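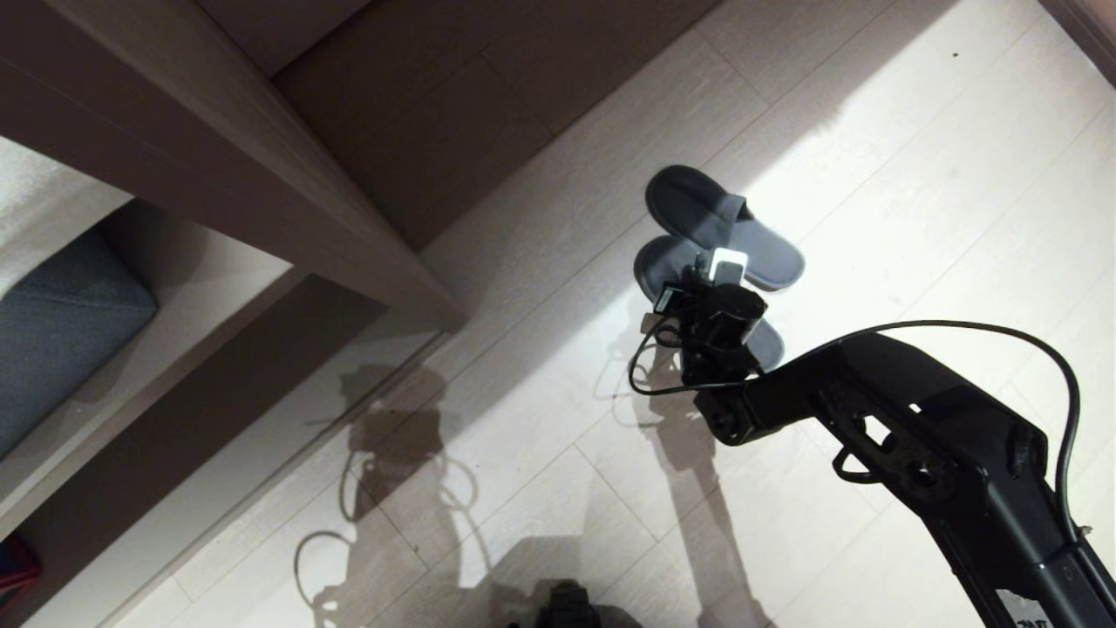 Slipper robot back on its feet after cable trouble

Jendcombe's best-known tidier of footwear has returned to duty after two days off, a new cable clip and what its minder describes as "a frank exchange of views with the wrist".

The machine, known as Kivi, is a two-armed robot kept by the small firm Kovix in a furnished flat on the edge of town. Its job is household tidying. For the past few months that has mostly meant slippers, which it picks up, lines up and puts down again, at a rate that would test the patience of anyone waiting to wear them.

Trouble began shortly after the new year break, when Kivi started letting go of things early. It would close on a slipper, lift it a hand's breadth and drop it. Saulius Rozīte, who looks after the robot's hardware, first blamed the gripper fingers and swapped the pads. Kivi dropped the slipper. He then blamed the software, as is traditional, and was told by the software people to go and look at the cable.

The cable was the culprit. It runs from the gripper back along the arm, and has to hang in a loop so that the wrist can turn without pulling it tight. Over time the loop had crept. At one particular angle, which happened to be the angle for slippers lying toe towards the furniture, it tugged on its connector and the gripper lost its signal for an instant.

"You can stand there bending it by hand all afternoon and it behaves beautifully," said Rozīte. "Then you ask it to fetch one slipper."

The logs bore him out. Of 1,679 picks recorded since the arm was last serviced in July, 69 had ended in an early release, nearly all of them in the same wrist position. The remainder were put down to the ordinary awkwardness of soft shoes.

The repair itself was short. The connector was cleaned and reseated, the old clip came off, and a new one went on a little further up the arm, leaving a more generous loop beside the wrist. Too little slack and it pulls; too much and it catches on the chair legs, a lesson the firm learned last year at the cost of a chair. Rozīte now marks the cable with a dab of paint where it meets the clip, so that any creeping can be spotted at a glance.

Setting the arm up again took a good deal longer. Each joint had to be sent to its home position and checked, and the camera used for judging distances had to be recalibrated, a job that involves holding a printed board of squares very still in front of the robot for over an hour. Rozīte did this himself, with a radio on.

Then there was the light. The flat gets strong sun across its pale floor, and on a clear day Kivi throws a set of shadows that are a good deal more dramatic than anything it does. Dark slippers on bright boards are easy enough to find. Dark slippers next to the dark outline of an arm are another matter, and an earlier version of the program once spent most of a morning trying to pick up its own elbow. The exposure settings were redone with that in mind, and testing was deliberately held in full sun.
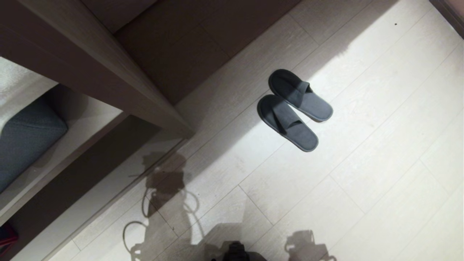
The slippers side by side on the test floor, with Kivi's shadows in attendance.

The return to work was signed off on 3rd January, with the gripper brought down over the slippers from every angle Rozīte could think of. He is not declaring victory. The clip is to be inspected weekly until spring, and the spare cable, ordered from Jolleck in a fit of pessimism, will stay in its bag on the shelf.

Kovix has also changed its service sheet. The cable loop used to be the last item on it, underneath "wipe down casing". It has been moved to the top, and whoever does the check must now turn the wrist through its full travel, both ways, before signing. Wiping down the casing remains on the list – Rozīte says the dust in the flat is terrible and that the robot has shown no interest in it.

Residents of Jendcombe who would like to see Kivi at work can visit on the firm's next open afternoon, to be announced on the notice board outside the library. Visitors are asked to keep behind the tape and to leave their shoes on.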